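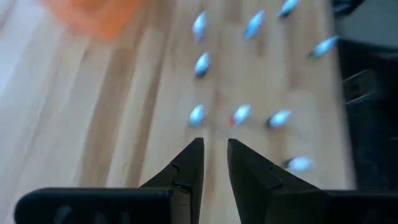 My bike was stolen from outside Flindau library on 3rd January, between me going in to return a book and coming out eleven minutes later having paid the fine on it. I reported it online. The form allows up to 200 characters for "describe the incident", and I used most of them on the lock, which had cost more than the saddle and was lying on the pavement in two pieces.

My crime number ended in 1,586. Harish Malhotra, who lost his outside the same library last July, ended in 636, so we compared them over a pint like men comparing raffle tickets. Neither of us has won anything. 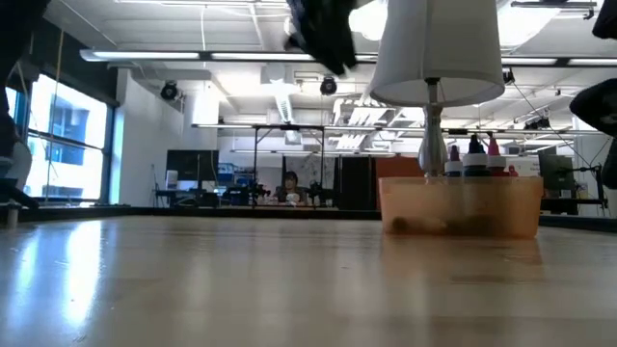 The police did ring me back, I should say. A very civil woman wanted to know the frame number, and I had to admit I'd never looked. Did I have a photo? I had one of my left knee with some handlebar in it. She suggested I go round the house and make a record of anything worth having, so I've started, and it's a humbling way to spend an evening. How do you describe a lamp to a constable? White drum shade, thin silvery stem, last seen standing in an orange plastic bin. I'd have no trouble picking it out of a line-up, but I can't see anyone putting out an alert.

The bike turned up for sale two weeks later, by the way, on a selling page, for 100 quid. "Hardly used", it said – a bit personal, I thought. I sent the link to the civil woman. By teatime the advert had gone, and I'm still getting the bus.

Related posts
The parking ticket appeal, part three
Neighbourhood Watch meets my neighbours
A caller from "the bank"

Contact | © Abílio Cunha | Back to top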